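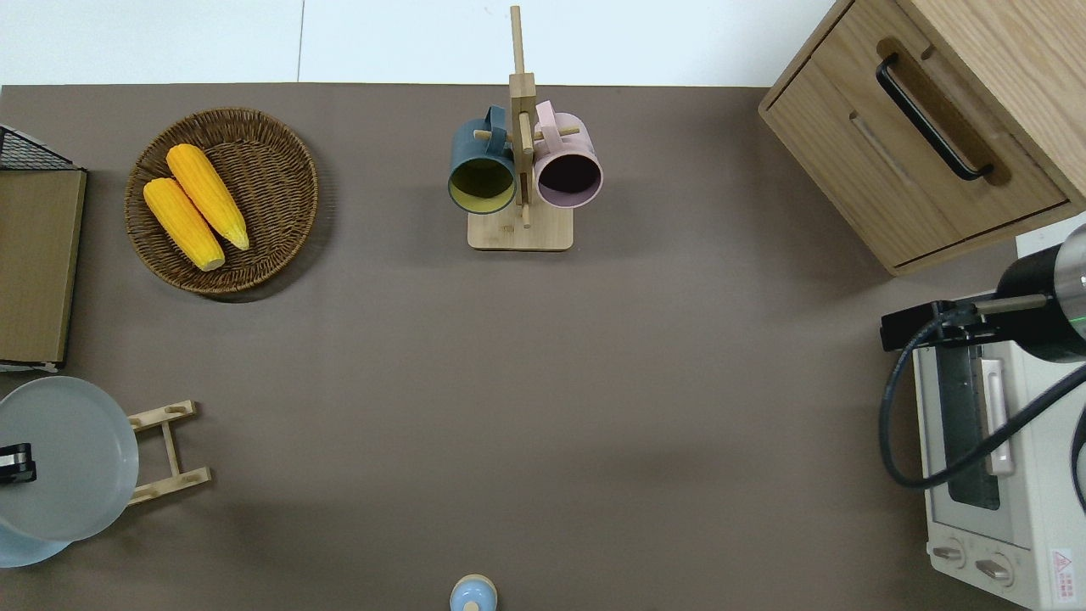
Section 4. Preparing the Kitchen Table Task

This section applies to student teams of the Trurncombe Robotics Club using the Stiltalum arm. Complete Section 3 (Power and Emergency Stop) before you begin. Last revised Sep 24, 2022.

4.1 Setting the Table

1. Confirm that the arm is stopped and that all team members are standing behind the floor line.
2. Place the mug tree near the far edge of the table. Hang one mug on each side of the post.
3. Set the wicker basket to the left of the mug tree and lay both ears of corn inside it.
4. Place the toaster oven on the right side with its door closed. Leave it unplugged.
5. Place the plates and the dish rack at the lower left. The dish rack goes to the right of the plates.
6. Keep the center of the table clear.

Note: Small changes in the position of the basket are permitted between runs. Record each change in the team log.

CAUTION: Keep hands, sleeves and lanyards away from the gripper while the arm is powered. Check that the coiled cable can move freely before every run.

4.2 Starting a Practice Run

1. Open the Rornen program on the team computer and select Table Task.
2. Enter the team number and the run number.
3. Move the arm to its rest position using the hand controller.
4. Announce "Arm live" and wait for a reply from the safety monitor.
5. Press Start.

If the program shows code 815, the arm has not reached its rest position. Press Stop, repeat step 3 and start again.

Note: The program stores up to 1,000 runs. Copy finished runs to the Bright folder before deleting any of them.

CAUTION: Do not reach across the table to correct a fallen item. Press Stop first and wait for the safety monitor to give permission.

Scoring rules for the Table Task are given in Section 5.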